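OK so I finally made the roasted carrot and white bean dip I've been going on about since January, and wow. Thread for anyone who wants it!

First you need 300 grams of carrots, peeled and cut into thick coins. Toss them with olive oil, salt and a good pinch of cumin. Spread them out so they get brown edges – crowded carrots just steam and go sad.

Oven at 425. Mine took 25 minutes but I like them dark. Throw four garlic cloves on the tray, still in their skins, and squeeze them out when they're soft. They get so sweet!!

Everything goes in the blender with one drained can of white beans, the juice of a lemon and a big spoonful of tahini (I used the Maltum one, the jar with the runny top, stir it well). Blend for 90 seconds, longer than you think. Loosen it with cold water, a splash at a time.

Taste it now. I always want more lemon. Then a swirl of oil and some toasted pumpkin seeds on top, and it can sit in the fridge for three days – day two is the best one.
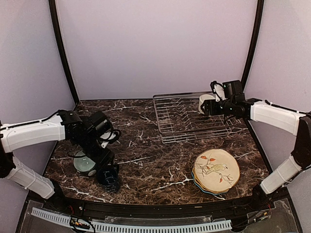
Dips & Spreads

Somebody asked what to eat it with. Warm flatbread, cucumber, those seedy crackers from the Grirnau market (I went through a whole box, no regrets). It's also really good under a fried egg!

Next up I want to try it with roasted beets. Send me your beet tips please, I've only ever made them into soup!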